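The animal that blocks the pipes and waits in the mud

Freshwater bryozoans spend the summer as soft branching colonies and the winter as hard capsules smaller than a poppy seed. A survey at one reservoir has tested how long the capsules keep.

By Rhonda Friesen

When the intake screens at the Clostgate water works were pulled for cleaning last May, the brown growth on them was logged as "root matter." It had the look of it: thin, forked tubes, matted together and full of silt. Under a hand lens the tubes had openings, and once a piece was left undisturbed in a dish of lake water, a crown of clear tentacles came out of each one.

The growth was a bryozoan, sometimes called a moss animal. Most bryozoans are marine. The freshwater group, the Phylactolaemata, is small by comparison, and many people who work on lakes all their lives learn to recognize only one or two kinds. The colony at Clostgate belonged to the genus Plumatella, which has a long record of growing inside water pipes.

A colony is made up of units called zooids. Each zooid has its own gut and its own feeding crown, and all of them are copies of the one that founded the colony. The crown, or lophophore, is shaped like a horseshoe in most freshwater species. Tiny hairs on the tentacles drive water down toward the mouth, and algae and other particles go in with it. The gut is bent into a U, so waste leaves the body near where food enters, just outside the crown.
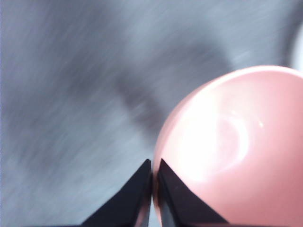
Two ways to make a capsule

Freshwater bryozoans can reproduce sexually, but much of their success comes from budding and from a structure called the statoblast. A statoblast is a packet of living cells and yolk enclosed in two tough valves. It forms on a cord of tissue that runs from the gut to the body wall. When the colony dies back in cold weather, the statoblasts remain.

Plumatella makes two types. Sessoblasts are cemented to whatever the colony was growing on, and they restart growth on the same spot. Floatoblasts are released and carry a ring of gas-filled chambers around the edge. They drift to shore in large numbers, stick to feathers and boat hulls, and pass through some ducks in a condition to hatch.

Species are hard to separate by the living colony alone, which changes shape with crowding, current and the surface underneath. Taxonomists look at the valves. Pattern, proportion and the width of the float ring all count, and a scanning electron microscope is often needed to settle a close case.

"We key out the capsule and treat the animal as supporting evidence," said Mitali Fakir, a zoologist at the Plostberg field station, where the Clostgate material was sent.
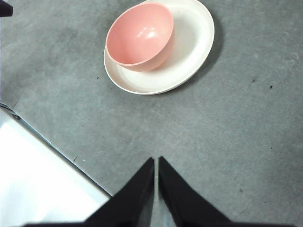
The float ring, or annulus, is the first thing Fakir measures. It overlaps the central capsule on both faces and leaves a clear window, the fenestra, in the middle of each. In many species the window on one face is larger than on the other, and damage or crowding during growth can push a single capsule out of true. Readers who want a picture of a misplaced capsule can use tableware: the pink bowl stands toward one side of its round white plate, and a wide crescent of plate is left bare. A statoblast with that layout is measured across both the narrow and the wide side of the ring and flagged in the data sheet. Flagged capsules are kept out of the averages used to name a species, but they are still put through germination.

Cores from the Isel

The reservoir that feeds Clostgate was made by damming the Isel, a slow river with a soft bed. Its sediment comes down in fine layers, and the layers hold statoblasts. Maarja Lukoševičius, who studies lake sediments, took short cores from the deepest basin and sliced them with a core extruder built by the instrument maker Strazds. Each slice was washed through a fine sieve and sorted by hand under a dissecting microscope.

The sorting produced 3354 statoblasts. Empty valves were counted separately and are not part of that figure. Intact capsules were stored in the dark at 4 °C, then moved to shallow dishes of filtered lake water under steady light.

Of the full set, 281 germinated. Hatching follows a fixed course. The valves part along the seam, a pale plug of tissue swells through the gap, and the first zooid attaches to the dish before its crown opens. A hatchling that fails to attach rarely survives. 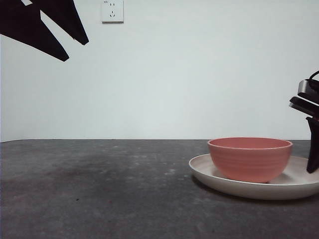
Small wall socket above a dark gray tabletop.

Nearly all of the hatching came from the upper slices. Capsules from deeper layers often looked sound from the outside, with the seam closed and the float ring whole, but held collapsed tissue when opened. Lukoševičius reads this as a limit on survival in wet, airless mud. Aivar Rätsep, a statistician who worked on the counts, is more careful. The deep slices held fewer capsules to begin with, he notes, and a low hatching rate in a small sample can hide a few long-lived individuals.

There is also the question of the cue. Chilling breaks dormancy in many statoblasts, but the required length of cold differs among species and between capsules from the same colony. Some may have been alive and simply not ready. The team plans to return the unopened capsules to the cold and run them again.

What it means for the screens

For a water works, the hatching figures matter less than the location of the seed stock. Ludmila Kollár, the engineer in charge of the Clostgate intake, had assumed that scraping and drying the screens removed the problem. Drying kills the colony. It does not reliably kill statoblasts, which in several species tolerate months out of water, and the sessoblasts hold on through ordinary brushing.

Her crew now scrapes the screens twice in the growing season, before most of the colony has had time to form a new set of capsules. Floatoblasts will continue to arrive from the reservoir margin, where the wind piles them up with seeds and shed insect skins. Fakir has started collecting from that drift line as well, and two of the forms in her first jars do not match anything from the cores.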